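The Burger Club Meets at Four

By Gwenaël Lefèvre
Oct 24, 2022
2 min read

I went to see the robotics club at Molotlow for an hour and stayed until they locked up! Their project this fall is called Retitz, and the job is simple to say: build a toy hamburger, bottom to top, no human hands.

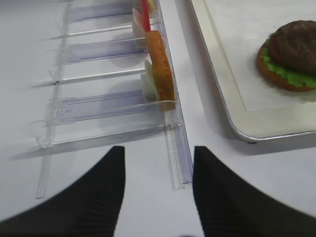
My favorite argument of the afternoon was over grip force, which had been going since September. The slices stand on edge in a clear rack, so the fingers have to come down between the dividers (the breaded piece is everyone's least favorite). On the tray, the burger had gotten as far as the patty, with the top bun still missing. They've logged 853 tries so far and want 1,000 before the Raltier meet. 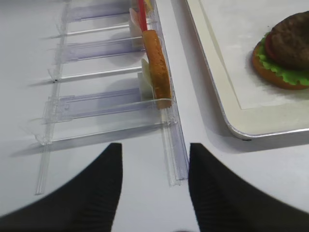 Monique Leblanc told me the club spent 47 dollars on the play food and would rather drop a slice than squash one.

Comments

Triệu: We did blocks at our school. Food sounds way harder.

dadof2robots: Is Raltier open to middle schools?

patty_k: My kid wants to join now, thanks a lot!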